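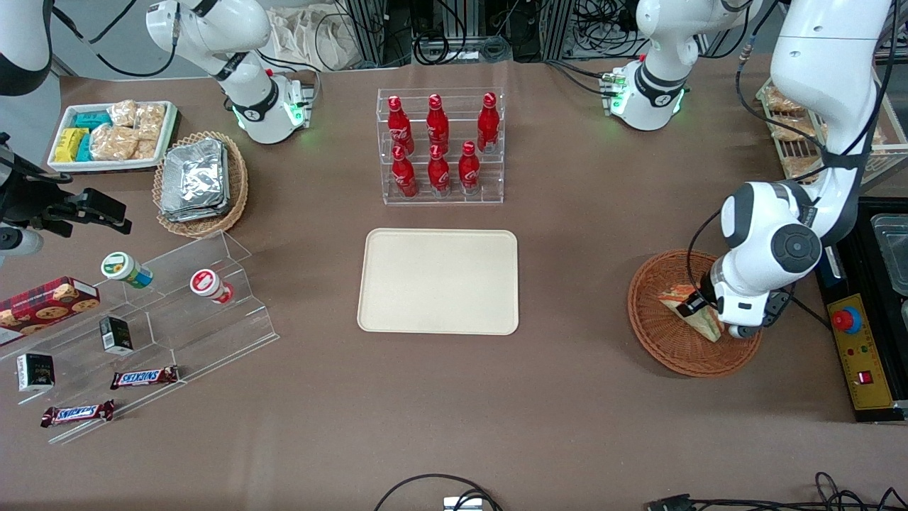 Sharing a kitchen counter with robot arms: tips from a staff canteen

Filed under: Workplace kitchens

We run the snack counter and packed lunches at the Ruawai site, and for two winters now part of the tray packing has been done by a pair of arms. The Jivarport canteen started later and keeps asking us the same questions, so we have put the answers on one page. Most of it is ordinary kitchen sense with a few changes.

Setting out the table

Give everything a home and mark it. A person will find the sandwiches wherever you put them down. The arms cope with a basket that has moved a little, but they get slow and fussy when it has moved a lot. We put small dots of coloured tape on the underside edge of each basket and a matching dot on the table. Wipe over the tape, never under it, and replace it when the corners lift.

Keep the middle of the table clear for the tray being filled. It is very tempting to park a cloth or a box of napkins there. Put them on the trolley behind you.

Tiered stands earn their space. Bottles on a stepped rack can be picked from the back row without knocking the front, and that goes for hands as well as grippers. Clear acrylic scratches if you use the green scourers, so wash it with a soft cloth and warm water with a drop of washing-up liquid, then dry it straight away or it spots.

Wicker baskets are fine for wrapped food. For sandwiches without a wrapper, line the basket with greaseproof paper and fold the edge under, so that no loose flap stands up. Shake the baskets out over the bin at the end of the shift and brush the weave with a dry pastry brush. Don't soak them.

Sandwiches

Soft bread is the hard part. Anything that squashes in your fingers will squash in a gripper. What works for us:

Use bread baked the day before for anything the arms will handle.
Butter right to the edges. It holds the filling in.
Keep wet fillings such as tomato in the middle, with lettuce on both sides.
Press each sandwich lightly under a board for a couple of minutes before it goes in the basket.
Stop at 4 cm thick. Doorsteps are served by hand.

Stand sandwiches at a slant in the basket, the same way you would file papers. Flat stacks stick together and the bottom one always suffers.

Packets, cups and bars

Crisp packets and foil packets are better loosely heaped than jammed in tight. If you have to tug one out yourself, the basket is too full.

Round cups roll. Lay them on their sides only if the shelf slopes back, or stand them up with a strip of non-slip drawer liner underneath. A roll of liner cut with kitchen scissors will do a whole counter.

Turn chocolate bars so the label faces up. It makes no difference to the taste, but we can check stock at a glance, and the person topping up stops handling every bar to see what it is.

Cables and cleaning

Never spray towards the arms, the cables or the control panel. Spray the cloth, over by the sink, and bring the cloth to the table. Keep one colour of cloth for the table and another for the arm covers. Ours are blue and yellow.

Ask for the arms to be paused before you lean in, even for a crumb. At our counter the rule is that whoever pauses them is the one who starts them again, so two people never get crossed wires about it. Everyone on shift should be shown the red stop button on their first morning and should press it once, so that they know how it feels.

Lift trailing cables when you sweep — do not sweep round them. Bread crumbs collect along a cable like leaves along a kerb.

What has changed for us

On a busy day we send out almost 200 trays. When we packed them all by hand, the worst of it was the reaching: the same twist of the shoulder from half past six until the first break. That has mostly gone. What has come instead is more setting out, more topping up and more watching, and watching is tiring in its own way. We swap places every hour, and we would advise anyone else to agree that before the arms arrive.

Hours were the big worry. Nobody on our counter lost any, but the early start moved to seven and a few people had liked the early start. The hot food side got an extra pair of hands, and the soup is better for it. At Rinitano they kept the old rota and use the spare time for deep cleaning, which their staff say they would rather not have won.

The regulars took a while. Some still want a person to hand them their lunch, and they should have that. We keep one end of the counter for it, with the doorsteps.

One last thing on stock. The Ruvinero order sheet goes by the case, and the arms do not tell you when a basket is low until it is nearly empty. Check every basket at ten and again at two, and write it on the sheet by the fridge. The pencil is on a string for a reason, so please leave it there.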